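2025-02-14
Bench notes, arm cell, soft goods onto plate
On the bench: me (Ximena), Lautaro until lunch, Ivana on the logs

Gripper fault again, and this time we caught it properly! I'm very happy about this even though it cost us the morning.

Background for Graciela, who missed the last two sessions. The task is towel to plate. Arm goes down over the towel, closes, lifts, moves across, opens. Since we switched to the gray microfiber towel we've had runs where the arm gets to the grasp, closes, and then the controller throws a force trip and everything stops dead with the fingers still in the cloth. It never did this with the thin cotton one. We all had theories. Mine was that the plush pile was packing in between the fingers and the grip never reached its closed position, so the controller kept pushing. Lautaro said cable. Ivana said wait for data, as Ivana does.

Left it on the towel after a trip and went over everything before clearing the fault.

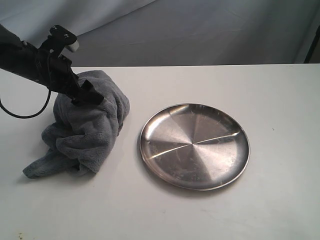
Fingers in the towel, plate to the right, cable loop hanging on the left.

First thing I checked was the pinch itself. It has a good gather of cloth at the top and the grasp point looks right to me, so I'm not touching the approach height. Then the cable. There's a lot of slack in that loop. Lautaro's idea is that when the wrist turns, the loop swings and tugs on its connector, the finger position reading drops out for a moment, and the controller sees a jump and treats it as a collision. I argued with him for a good ten minutes and I am now writing down that he was right.

Ivana pulled the log for run 359. The position reading freezes first, then jumps, then the force trip comes after. The order is the whole story! If the cloth were jamming the fingers we'd see force climb while position slowed down, and there is no climb at all. The force trace is flat right up to the jump. Same pattern in run 71, which we had filed under "operator stop" (my handwriting, sorry all).

So the towel is probably innocent, or mostly. What changed when we brought in the plush one is that we also changed the wrist angle to get a better bite on it, and the new angle swings the loop more. Two changes in one go and we blamed the one we could see. I want that on the whiteboard. 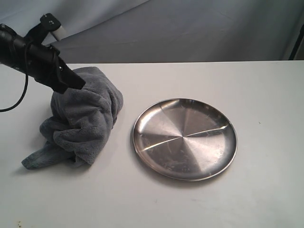
Safety part, please read this even if you skip the rest. After the second trip I hit clear with the arm still down, expecting it to sit there until I sent a command. It did not sit there. It took the last stored target and started toward it, slowly, with towel in hand. I was at the keyboard and Lautaro was standing back, so no one was near it, and the stop button did its job at once. But I had been leaning over that table looking at the connector a minute earlier, and that bothers me a lot.

Until we have a fix:

Stop button pressed in before any hands go over the table. Pressed in, with the light on, every time.
Do not clear a fault with the fingers closed on anything. Open by hand from the pendant first.
Second person at the stop button whenever someone is working at the wrist.
Write the trip down as a trip. No more "operator stop" unless the operator wanted to stop.

I've written to Saskia Rutherford at Kamstead about the restart behavior. The manual reads as if clearing should drop the stored target, so either we have a setting wrong or the controller does something the manual doesn't say. I sent her both logs and the settings dump. Ivana thinks it's our Allon script re-sending the target when it sees the fault bit go low, and she has a pretty convincing line of code to point at. I would love it to be that, we could fix it before dinner.

Bench test on the cable, after lunch. Towel off the table, gripper closed on nothing, wrist turned back and forth between the two angles. With the loop hanging free I got the dropout on the second pass. I held the connector steady with a zip tie and a bit of foam (stop button in while I fitted it, yes) and ran the same motion with the timeout at 3000 ms. No dropout. I ran it until I got bored and still no dropout!

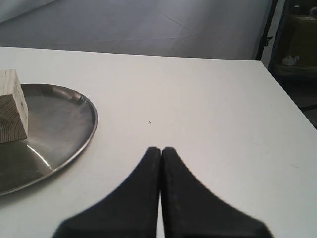
The finger zero is fine too, for what it's worth. I was worried that all those hard stops had knocked it off, so I checked closed position against the value from the last calibration and it hasn't moved. There's scuffing along the inside edges of the fingers that I don't remember noting before. Doesn't seem to matter for grip. Graciela, if you have an older note on it, tell me.

Foam and zip tie is not a repair. I want a proper clip on the forearm so the loop can't swing, with enough slack left for full wrist travel. Lautaro is drawing one up – he already has a version he doesn't like. Spare connector ordered from Burneo in case the pins are worn.

Still open:
Restart after clear. Script or controller? Ivana checks script first.
Go back through the old "operator stop" entries and look for the freeze and jump. I'll do these, they're mostly mine.
Try the cotton towel at the new wrist angle with the loop free. If it trips, the towel is off the hook completely.
Wipe the plate and table before the next set.

Arm is parked, stop button in, tag on the pendant. Please leave the tag on until Ivana signs it off.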